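Search this site Go

Kularell: Two Episodes of a Student Drama

February
By Lamduan Paisan

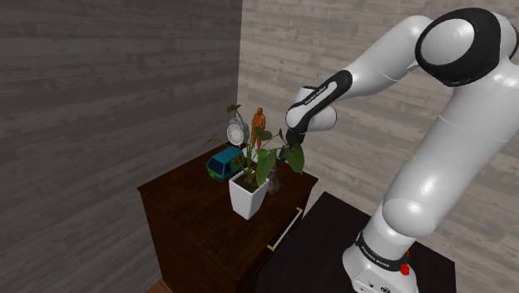
Our group wrote and shot 2 episodes of Kularell, a ferry-town drama set in 1736. In the first, Nepia refuses to sell her late father's boat, and her brother goes behind her back. Lalit Singhal played the brother and was so good that we rewrote the ending for him! Assunta Ferraro cut the harbor argument from nearly 100 takes (a huge job). I'd still like more of the mother in episode two, and Kirsty Pomare is drafting that now.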